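3. Getting your packraft ready for the water

Do take your time over this bit, especially on your first few outings. The Clodiris is a forgiving little boat, but it does like to be put together in the right order!

1. Unroll the boat on grass or smooth shingle and brush off any grit.
2. Screw the inflation bag on to the main valve and fill the hull until it feels firm (usually about 22 bagfuls, fewer once you get the knack).

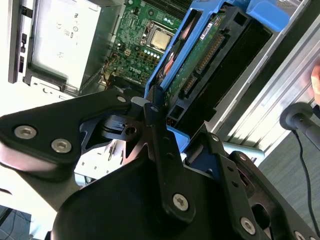 3. Close the valve, then top up by mouth until the creases along the side tubes have gone.
4. Slide in the seat and clip both backrest straps.

Note: cold water softens the hull, so float the boat for 3 minutes and top it up again before you climb in.
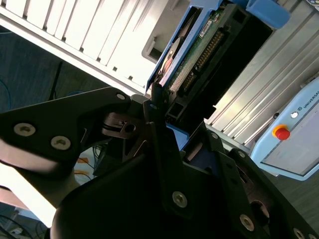
Hard disk drive in its blue caddy.

5. Strap your bag across the bow, low and snug, with no loose ends trailing.

Caution: never leave a fully inflated boat lying in hot sun. Let a little air out if you're stopping for lunch.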